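Tisico Tool Supply
Home > Mixing > Paddle mixers > Sitent 101

Sitent 101 Hand-Held Paddle Mixer

$300.00
In stock at the counter and for shipping
Page updated March 14, 2021

The Sitent 101 is a two-handed electric mixer for thinset, grout, self-leveller, joint compound, plaster, mortar and heavy paint. It turns one paddle and runs off an ordinary grounded household outlet. It will mix a full 20 kg bag of thinset in one go in a large pail.

We have sold this mixer since January and have kept one at the counter for customers to pick up and hold. It replaces the older single-speed model, which is no longer made. Paddles from the old model fit the new one.

What it is for

Most people who buy a mixer from us have been using a cordless drill and a cheap paddle. That works for a small pail of grout. It does not work for long with thinset or mortar, and we see a lot of burnt-out drills come across the repair bench. A proper mixer turns slower than a drill and has more pulling power behind it. The gearbox is built to run under load for minutes at a time.

The 101 sits in the middle of what we carry. If you tile a bathroom every few years, the small Riedl will do and costs less. If you mix concrete with coarse stone in it every working day, you should be looking at the Gunura twin-paddle or a drum mixer. The 101 suits the home renovator with a whole house ahead of them, and the tradesperson who mixes several batches a day.

Suitable materials

Tile adhesive and thinset, all common types
Sanded and unsanded grout
Floor levelling compound
Lime and gypsum plaster
Joint compound, bagged or boxed
Brick mortar and parging mix
Latex paint, textured paint and thick primers
Fine concrete, small batches only

Not for use with solvent-based coatings or anything flammable. The motor has brushes and brushes spark.

Features

Two-speed gearbox. Low is for thick material and high is for paint, primer and thin levellers. Change gear only with the motor stopped. If the knob will not go all the way over, turn the paddle a little by hand and try again.

Soft start. The paddle comes up to speed gradually when you squeeze the trigger, so powder stays in the pail.

Variable speed dial. The dial is under your left thumb and works in both gears.

Lock-on button. Holds the trigger in for longer mixes. Squeeze and let go to release it.

Wide grip frame. The handles are set apart and slightly forward of the motor. Taller users will find they still have to bend a bit. There is an extension shaft available, listed below.

Rubber bumpers. One on each corner of the frame, replaceable. Lay the mixer down on these with the paddle clear of the floor.

Long cord. The cord is rubber-jacketed and stays flexible in an unheated garage.

Specifications

Type: single-paddle, corded
Gears: two
Largest batch: 40 litres
Largest bag: 20 kg, thinset or similar
Shaft: threaded, takes all Sitent and Riedl paddles
Supply: standard household outlet, grounded
Paddle supplied: one, spiral, lifting type
Warranty: two years home use, one year trade use

In the box

Mixer
Spiral paddle
Two wrenches for fitting the paddle
Spare set of motor brushes
Printed manual, English and French

The pail is not included. We sell a heavy one with volume marks moulded inside. Drywall pails are fine for small batches but tend to spin with the paddle, so you will need to hold them with your feet.

Choosing a paddle

The paddle in the box lifts material from the bottom of the pail up toward the top. Use it for anything heavy: thinset, mortar, plaster with sand in it. For paint and levelling compound you want the opposite kind, which pushes down from the top and pulls in less air. Using a lifting paddle in leveller leaves small bubbles that show up as pinholes once the floor has set.

Joint compound can be done with either. The cage-type paddle does it best and is the easiest to clean.

Lifting paddle (spare), right-hand spiral
Pushing paddle, left-hand spiral
Cage paddle for joint compound and plaster
Disc paddle for paint
Extension shaft

How to mix a bag

Put the water in first. Use clean, cold water and measure it against what the bag says. Guessing at the water is the most common cause of weak thinset.

Add half to two-thirds of the powder, put the paddle in, and start on low. Move the paddle around the wall of the pail and up and down. When the lumps are gone, stop, add the rest, and carry on until it is even. Scrape the bottom corner of the pail with a margin trowel. There is nearly always some dry powder hiding there.

Let the batch stand for as long as the bag tells you to, then mix again for a short time. Do not add more water at this point.

Keep both hands on the handles whenever the motor is running. Wear a dust mask when pouring powder, and safety glasses the whole time. Tie back long hair and take off loose gloves.

Cleaning and care

Run the paddle in a pail of clean water as soon as you finish. If material has already hardened on it, unscrew the paddle and knock it clean with a hammer off the machine. Hitting it while it is on the shaft bends the shaft, and that is not covered by warranty.

Wipe the vents on the motor housing with a dry brush. Do not hose the mixer down.

Check the brushes after each large job. When they are worn to the line, change both together. The covers come off with a flat screwdriver and the job needs no special tools. We stock brushes, switches, cords and bumpers. Gearbox parts are ordered in.

Common questions

Can I run it off a generator?
Yes, if the generator is large enough for the start-up load. Bring in the details of yours and we will check.

Can I use an extension cord?
Use a short, heavy one. A long, thin cord starves the motor and makes it run hot.

Does it mix epoxy grout?
Yes, on low, with the cage paddle. Small batches.

Will it fit the paddle from my other mixer?
If it is threaded, probably. Hex-shank drill paddles do not fit, and we do not recommend adaptors.

Can I rent one first?
We rent the 101 by the day or the week. If you buy within the week, the rental charge comes off the price.

Customer comments

"Used it for a basement floor and two bathrooms. Heavier than I expected but it never bogged down. The speed dial is easy to bump with your thumb." Konrad Sobczak

"Good machine. I do mostly plaster and textured coatings. Wish it came with the cage paddle, I had to buy that separately. Cord length is good." Kilian Mayrhofer

Shipping and pickup

Orders placed before noon go out the same day. The box is heavy and ships by ground only. Pickup is at the side door, with free parking in the lane. Please bring your order number.

Returns are accepted on unused mixers in the original box. Once a paddle has been in material, we treat it as a warranty matter and will repair or replace the machine.

Related items

Riedl small mixer, single speed
Gunura twin-paddle mixer
Marked mixing pail, 40 litre
Margin trowel
Water measuring jug
Knee pads

Finish ideas
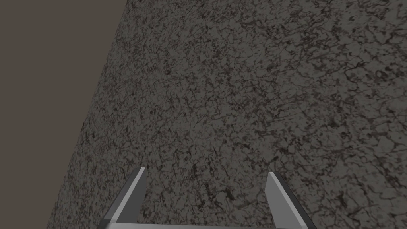
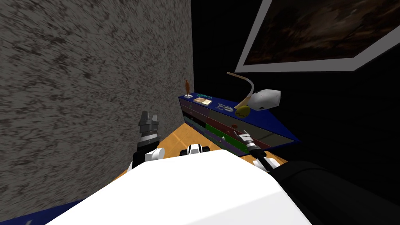

Computer renderings, both with a grey surface patterned in darker tones. The second also has a dark wall, a framed picture and a low dresser.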